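Nov 4, 2024
By the Dendimley travel desk

The safety card in seat pocket 22 of the Callier regional service has a drawing of a woman removing her high heels before going down the slide. She has been removing them since I started flying that route, and in all those years I have never seen anyone board at Dendimley in high heels. It's a 13-row turboprop and you climb a ladder to get into it. We wear boots.

I bring this up because Callier is spending money on its safety briefing again. There is a new film, with a song. The old film had a cartoon goose. The airline seems convinced that passengers ignore the briefing because it lacks entertainment value, and that one more verse will get us to look up from our phones and learn where the exits are.

I don't think we ignore it because it's dull. I think we ignore it because most of it is about things we can already do. I have been fastening seat belts since I was four. Meanwhile the part I'd pay to learn gets one line: the door over the wing is heavy, and it may come into your lap. How heavy? Which way do I throw it? In February I sat next to that door on the hop to Godau, and the attendant asked whether I was willing and able to operate it. I said yes, as everyone does, because the row has extra legroom. I have struggled with the lid on a jar of beets.

So let people practice. Put a real door in the departure lounge at Dendimley, where there is nothing to do anyway except price the sandwiches. Bolt it to a mock-up wall and let anyone who's booked the exit row have a go at it. The training firm Pal lists a used one in its catalog at 2,990, which I would guess is less than the goose cost.

The objection I hear is that people will be embarrassed. Good. I'd like them to be embarrassed at the gate, with their coats on and a coffee waiting, and then trade seats with somebody who has shoulders. Another objection is that it would slow down boarding, and to that I can only say that I have boarded at Dendimley, and I don't see how anyone would tell.

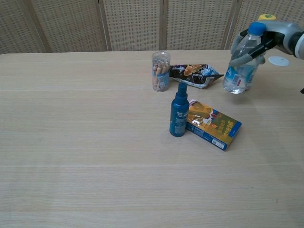

A plastic water bottle with a blue cap, held just over a tabletop.

The flight to Godau takes 18 minutes longer than the timetable says, so there's time on board, too. Skip the song. Tell us what the door weighs, tell us to leave the bags, and tell us to count the rows to the exit with a hand on each seatback. Then bring the drinks around. And somebody please draw that woman a pair of boots.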